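Robot stops before a shiny black table. How to fix the distance?

Posted by gruko_club, 18th October

Hello all. I am the adviser of a student robotics club and we prepare for the home service round of the Sollthorpe contest. The robot must drive to a low table in a living room, put down a container and go back. In our school lab, with a plain matte desk, it does this well, almost 80 percent of runs. In the real living room it stops too early or it moves the arm too high. The table top is glossy and black, and there is a big window behind. We use one depth camera on the head. The students think the reflection is the problem, I think it is the light. Who is right, and what can we do with a small budget?

Drutell
3 replies in this thread, member since September

Both can be right. A glossy black surface gives back very little light to many depth cameras, so you get holes in the depth map, and also the window is reflected in it. Please do these in order:

1. Save the depth image when the robot stops. Look if the table top is full of zeros.

2. Do not measure the top. Measure the front edge of the table and add the known height. An edge with a trim of other color is much easier to find than the black surface. In the room below you would take the thin gold line on the front.

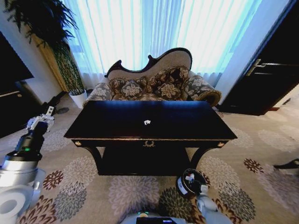
3. Lock the exposure before the robot turns to the window. With auto exposure the furniture becomes too dark. We begin with 1000 in our driver, but the unit is different for each camera, so please test.

4. Repeat the test after sunset. Our club did it at 1830 with only the ceiling lamp. If the error becomes small, your window is guilty.

For the arm, go down slowly over the last 7 cm and stop when the motor current rises. Then a small mistake in height is not so important.

jang_lab

Put a tablecloth on it :) We did so and had no more problem. But read the rules first, I am not sure if it is allowed in your contest.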